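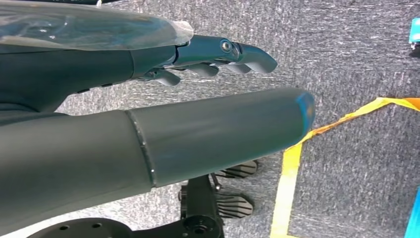 5. 盖膜

盖膜之前先把4章看完,尺寸没量好的别往下走。本章只讲Prokeck透明防尘膜怎么裁、怎么盖、怎么固定、怎么收,适用于搬仓、刷墙、长时间不用的架子和台面。膜刚盖上去的样子别太在意:发皱,反光,有的地方看着发白,边上还会卷起来一点,图里那张就是,盖在上头的那一片皱得挺厉害,下面的深灰色还是能隐约透出来。能透出来就行,盘点时不用掀。边卷的问题见5.4。

5.1 开工前

要准备的:

Prokeck透明膜,整卷,幅宽2,000毫米
Tazi低粘胶带,13毫米宽的那种(宽的也能用,撕的时候慢一点)
Festton滑刀,换新刀片
干布两块,一块擦灰,一块擦手
标签纸、油性笔
夹子若干,文具夹、晒衣夹都可以

膜提前拿进房间,放30分钟再拆。冬天尤其,仓库门口拿进来的膜是硬的,一折一道白印,去不掉。12月、1月那阵子干脆头天晚上就搬进来。

要盖的东西先擦。灰盖在里面等于白盖。湿的地方擦干,擦不干就晾,晾到手背碰上去没有凉意为止。

注意:没干透不要盖。闷在膜里会起水汽,金属件长锈,木头件起毛,纸箱直接软掉。

注意:刚断电、还热的电器不盖。暖气片、灯、正在充电的东西,一律不盖。

注意:膜和外包装袋都要远离小孩和宠物。裁下来的边角料也算,随手收。

5.2 裁膜

1. 地面扫干净,铺一块旧床单或者纸板。直接在水泥地上裁,膜会被砂子划花。

2. 放卷。一个人拉,一个人扶着卷芯。一个人干活的话,卷芯穿根棍子架在两把椅子上,比蹲着拽省事。

3. 量长度。按第4章的表来:物件长度加两边垂下来的高度,再加余量。余量每边留一个手掌宽。留少了胶带没地方贴,留多了拖地,有人踩。

4. 做记号。油性笔点一下就够,别画整条线,笔迹蹭到浅色台面上不好擦。

5. 下刀。滑刀放平,顺着推过去,中途别停。停了就会出毛口,毛口后面一扯就裂。

6. 刀口收回去再放下。收回去。每次都收。

裁歪了怎么办:歪得不多就不管,垂下来看不出。歪得多,把长的一边翻到背墙那侧。还是不行的话留着盖小件,别扔。

窄的余料单独卷一卷,放在标着“小件”的盒子里。盖把手、接头、抽屉拉手这些,都用得上。

5.3 盖

1. 先把尖的地方包好。角、钩子、露头的螺丝,用旧毛巾或者泡沫包一下,胶带绕一圈。省了这步后面一定补膜,补膜比包角麻烦多了。

2. 膜对折,搭在物件最高处,折线大致落在中间。

3. 先展后面(靠墙那侧),再展前面。反过来的话后面够不着,得重来。

4. 让它自己垂。不要绷。绷紧了好看,过两天热一热冷一冷,受力的地方就开了。

5. 细长的、横着伸出来的部分,膜搭在上面就可以,不用裹一圈。末端露一截出来没关系,另外用余料套。

6. 两张膜接的地方,上面那张压住下面那张,压一个手掌宽。方向顺着灰落的方向,上压下,跟瓦片一个道理。

7. 手从上往下捋一遍,把大的鼓包赶走。小的褶子留着,赶不完的。

提示:膜会吸附头发丝和棉絮,穿毛衣干活特别明显。换件棉的。实在吸得厉害,干布稍微蘸点水,拧到不滴,擦一遍膜的外面,等干了再的贴胶带。

提示:需要常开的柜子,门单独盖一片,和柜体分开。整个罩住的话每次拿东西都要揭,揭三四次就该换了。

5.4 固定和卷边

卷边是正常的。膜在卷芯上绕久了,拆开那头总会往里翘,干燥天更明显。轻微翘起不影响防尘,影响的是后面有人路过勾到。

处理办法,按顺序试:

1. 把翘边往反方向轻轻卷一下,放手,等一会儿。多半会平下来不少。

2. 还翘,就把边折进去一小道,折出来是双层的,用夹子夹住。

3. 再不行,上胶带。Tazi胶带贴在膜和膜之间,别贴到物件表面上。

贴胶带的位置:

四个下角各一小段
接缝处隔一段贴一段,不用通长贴
靠近通道的那侧多贴两段
有风口的房间,迎风那边再加

胶带头折回来一小截,做个拉手,拆的时候不用抠。这个小动作请务必做,上次搬仓有一批没折,拆的时候用指甲抠了一下午。

注意:刷过漆不久的表面、旧墙纸、皮面,胶带绝对不要碰。低粘也不行。

注意:不要用热风、吹风机去烫平褶皱。膜会缩,缩了会粘。

注意:不要用订书钉。

夹子夹完检查一圈,金属夹的尖别对着物件。膜薄,夹子压久了一样会在软的表面留印,垫张纸。

5.5 贴标签

膜上贴一张,物件清单上记一笔,两边对得上。Tronura仓的写法:

区号-架号-盖膜月份-谁来揭(写岗位,不写名字)

标签贴在正面右下,离边一个手掌。全仓统一,找起来不用绕圈。不要贴在接缝上,揭膜的时候一起撕坏了,内容就没了。

透明膜底下能看见东西,所以有人觉得不用贴。要贴。两件差不多的深色东西隔着一层皱膜,站远一点根本分不清,反光一上来更看不出。

易碎的另外加一张红的。里面有东西突出来、膜下看不太清楚的,也加红的,写“突出”两个字。

5.6 放着的时候

每个月看一次,走一圈就好。看这几样:

膜里面有没有水珠或者雾
胶带有没有松、有没有往下滑
下摆有没有被踩、被拖车压到
膜上有没有压东西

有雾:掀开一边透气,用夹子挂住,等雾散了再放下。连着两次都有雾,说明房间潮,去找除湿的办法,换膜没用。

胶带松:撕掉重贴,别在旧的上面再叠一层。叠出来的那层很快又掉。

膜上不放东西。一只空盒子也不放。今天一只,下礼拜就是一摞。

晒得到太阳的位置,膜会变脆发黄,能拉窗帘就拉窗帘。拉不了,换勤一点。用手指捏一下边,捏出脆响、捏完不回弹,就换。

破洞的处理:小洞,剪一块比洞大一圈的余料,四边胶带贴上。长口子直接换一张,补出来的总是漏。

5.7 揭膜

1. 外面先擦一遍。灰在膜上,一掀全落到下面去了,等于白忙。干布由上往下,擦下来的灰用吸尘器收。

2. 撕胶带,从折好的拉手开始,贴着膜面慢慢往回拉。别往外猛扯。

3. 取夹子。取下来马上进盒子,散在架子上的夹子后来都会出现在地上。

4. 下摆往上翻,脏的一面朝里包,一层一层包到顶上,整个取下来。两个人做快一些。

5. 缠在细的地方、伸出来的地方,先停下来看一眼挂在哪里,用手托起来绕过去。硬拽要么膜裂,要么底下的东西跟着动。

6. 包角的毛巾、泡沫最后拿。

揭完检查表面,有胶印的用温水加一点洗洁精,软布擦。酒精先在背面试过再用,有些漆面会发乌。

5.8 收纳、再用

膜还软、没大口子,可以再用。摊开擦两面,挂起来晾。晾的时候别贴着墙。干了以后对折,再对折,卷在硬纸芯上,松松的,外面套一圈纸带,写尺寸。

别用橡皮筋,勒出来的印子下次盖就是一道折痕,还会粘在上面。

别折成小方块硬塞。折痕多的地方先坏。

卷好立着放或者平放都可以,上面不压重物,离暖气远一点。没拆的新膜和用过的膜分开两格,免得赶时间的时候拿错,拿错了要重新擦,耽误功夫。

不能再用的:抖掉灰,撕干净胶带和标签,按当地的塑料回收要求处理。带胶带的和带油的另放,多半回收点不收。

5.9 常见问题

膜粘在一起,打不开
从角上搓,两个手指来回搓。还不行就往里吹口气。不要用刀挑。

盖上去老是往一边滑
高处的折线没对中,或者表面太光。重新对一次,最上面垫一条毛巾再盖。

一走近就“啪”一下静电
房间太干,或者地上铺了地毯。先摸一下门把手再去碰膜。怕静电的电子件不要用这种普通膜,换防静电的,型号见附录。

膜看着发白,是不是坏了
先换个角度看。多数是反光,褶子越多越白。换角度还白,用湿布擦一下,擦不掉的是老化,换。

余量不够,胶带贴不上
拿余料接一条。接的那条压在外面,不要塞在里面。

盖完发现里面忘了擦
揭开擦。没有别的办法。

能不能用保鲜膜代替
小件临时用几天可以。大件不行,太薄,收的时候撕不下来完整的一张。

换刀片、胶带补货的联系方式见封底。第6章讲纸箱和封箱,要搬走的东西请接着看,只是原地存放的看到这里就够了,翻到附录把检查表撕下来贴在门后面。

检查表空格填满了去前台领新的,别写在背面,复印机印不出来铅笔字,用签字笔。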